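Rivers > Sources and springs > River Druvau

The Druvau is a small river, 137 kilometres from its spring to the sea, and I've been adding to this entry since I first walked the top bit of it one February. I'm no geographer, so treat it as an encyclopedia page written by somebody who just likes rivers a lot! 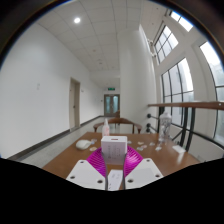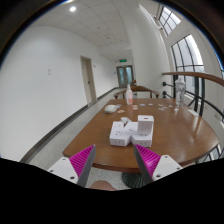 Source. Most maps put it at Boiko spring, 194 metres up on the north side of the ridge. Older books give a marshy pool further west (I've been there, bring boots), and the two streams join below Clodside anyway, so you can pick whichever you like. I go with Boiko.

Course. From Clodside it runs south through hay meadows, then drops into a narrow valley where the road and the river keep swapping sides. The main tributary is the Stilta, which comes in from the left and is muddier, and for quite a way you can see the two colours running side by side – lovely after rain. Past the old mill it slows right down and starts to wander.

Name. Orysia Panasiuk, who wrote a booklet on local river names, thinks it comes from an old word for "cloudy". That would suit the Stilta better, if you ask me, but she knows far more than I do.

Floods. The lower meadows go under most winters. The gauge at the mill is read every Sunday, and the usual depth there is around 40 centimetres.

Still missing from this page: the mouth, the islands and anything much on fish.

Filed under: Rivers and lakes, Where does it start?

Contact | Back to top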